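Kovska Open Day Kit
Demo robot cell, network rack and cables. Viewing by appointment

Same kit we run at our open days, now sold as a set. Come see it first, most people do. Last one was May 11, 2019, next is in December. Visits run 90 minutes, max 6 visitors per slot, ask for Halldóra Thoroddsen at the desk.

Rack side first. Open frame, so you can get at everything from the front and back. Switch on top, server under it. Plain Ethernet all the way through, nothing proprietary.

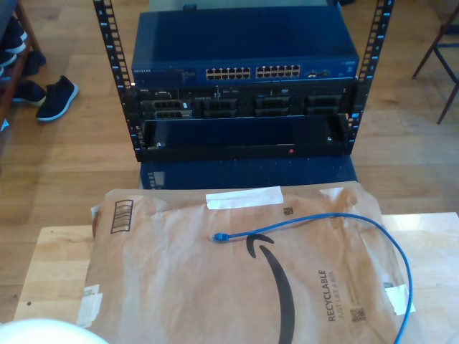
Netgear switch and Dell server in the open rack, blue patch cable in front.

What the demo covers: startup, a short pick routine, emergency stop, then questions. Emiliano Villalobos runs it and will happily go off script if you bring your own parts. Small ones please. Closed shoes if your going near the arm.

Arm side. Metal housing, black bracket, screw heads you can reach with a normal hex key. Cable comes in through a round metal connector at the side. Spare cables ship with the set.
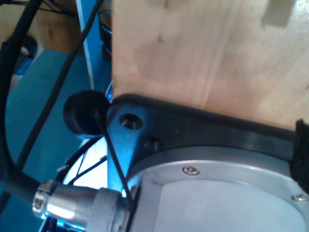

Ordering and price

Full set 665 a week on hire, purchase price on request. Hire includes delivery, setup and one training session. Pickup from the Campos building is free, bring a van, the rack does not fold.

Wooden block on the bracket is included too. Swap it for your own fixture if you like, we can send the hole pattern as a drawing.
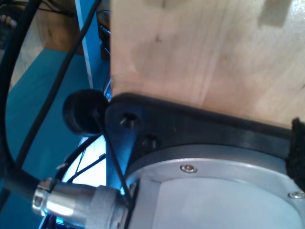

Fixtures made for the older Skosteo mount will need an adapter plate, sold seperately. The Zulteo mount fits as is. Tell us which one you have when you book and Emiliano will have the right plate out for your visit.

Deposit back within 90 days of return. Parking behind the building, ring the side bell.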